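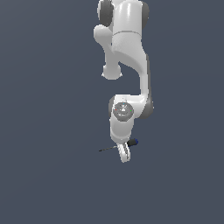 Arm in the simulator, two-finger gripper closed, small blue-handled screwdriver at the fingertips.

Workshop tips: finger care on the Dendel bench arm

Park the arm with the gripper pointing down and cut power at the wall before touching the fingers.

Wipe both finger pads with a dry lint-free cloth. Solvent swells the pads.

Check the finger screws every 176 hours of run time. Tighten by hand, a quarter turn past snug, alternating sides.

Thin shafts twist in the grip. Grip small screwdrivers by the handle and set force to 4. At 5 the pads mark soft plastic.

After a pad change, run the close cycle 2 times with nothing in the grip, then reset zero. Try any new tool pose in the simulator first.

Spare pads: Drestel, sold in pairs.

Relu Olteanu, June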